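The Open Day at Skusgate

The Zostora open day began at ten. I paid my entry at the door and got ticket 239. The woman at the desk told me to go straight through, as the folding had already started.

I had come because of my mother. She had worked 42 years in a laundry in Gella, and she wanted to know what a robot could do with a shirt.
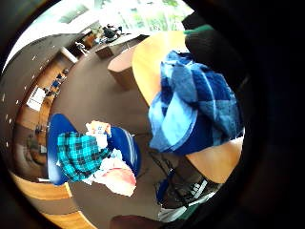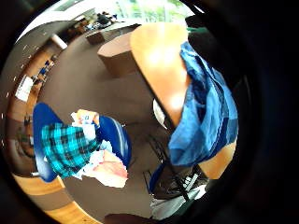
Blue cloth on the table, plaid on the chair. Skusgate, 09/01/2022.

A young man in a Choo jumper explained that the machine learned from people. Someone did the job by hand, over and over, and it was all recorded. They had 1,501 recordings and needed more.

"Do you want a go?" he asked.

I said I was no good at folding. He said that was fine.

I did one tea towel, slowly, and he wrote something on a form. Then I had a cup of tea and caught the bus home.

"Well?" said my mother.

"They asked me to show it how," I said.

She put down her knitting. "You?" she said. "They should have asked me."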